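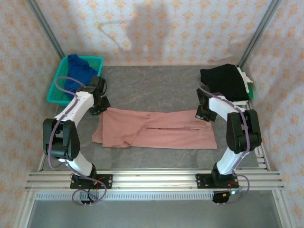
Help > Budgeting and planning

Two-arm folding cells: the money questions

Answers by Athina Chrysikopoulos, who handles purchasing enquiries at Ovstead. Last revised April 4, 2022.

What am I paying for, exactly?
Two arms, a gripper on each, the aluminium frame, the rail the arms bolt to, the cabling, the control box and a licence for the software. The baskets are your affair. So are the clothes.

Do I really need two arms?
For folding, yes. One arm can pick up a pair of trousers perfectly well, and then it stands there holding them. Having a gripper at each top corner of the garment is what you are spending the money on. If your job is only moving things from one basket to another, buy the single-arm cell and take your team to lunch with the difference.

What does it cost?
The Fustach cell is £2,418 a month on hire, or £2,206 a month if you sign for 12 months. Outright purchase is quoted per site. We used to print a figure here and people would wave it at us eighteen months later, so we stopped.

What gets left out of budgets most often?
Spare cables. They travel the whole length of each arm, past the elbow and up to the wrist, and they bend whenever the arm does. Put two full sets in your first-year budget. Leave the slack at the base alone, too. A tidy-minded person will want to tie it back, and should be given something else to do.

After cables: gripper pads, an electrician for half a day, and staff time. Staff time is the big one, and it never has a line of its own.

How much room does it take?
Measure for the frame, then add enough space on both sides for a person to reach in and change a basket without removing a jumper. Begoña Soler in our site team will look over a floor plan free of charge. She will ask which way the door opens. Please know which way the door opens.

Is the patterned cloth round the walls included?
No. The cell ships with bare posts and you hang what you like on them. Plain or flowery, it comes out of your own budget, and an old pair of curtains is a perfectly respectable choice. Fix it well clear of the elbows.

Can we supply our own table top?
You can, provided it is flat and you tell us the height before the rail is fitted. Moving the rail afterwards is a chargeable visit. Mottled tops are fine. Gloss is a nuisance under strong lights.

How fast will it fold?
Slower than your best person, and slower than your worst person on a good day. Anyone planning to recover the cost through speed alone should ring us before ordering. Leonidas Christodoulou does these calls and has talked several people out of a purchase, which his manager has mentioned to him.

Will Vahidi grippers fit?
Yes, with an adaptor plate, sold separately. Muvell grippers need a different wrist, so price that in from the start.

How long is delivery?
Allow 12 weeks. Orders placed in August take longer – half our suppliers are at the beach.

Can we try one first?
Yes. Bring a bag of your own laundry, creased as you would normally find it. Visitors tend to iron it first, and then the trial tells you very little. Bookings go through Themis Theodorakopoulos on the enquiries line.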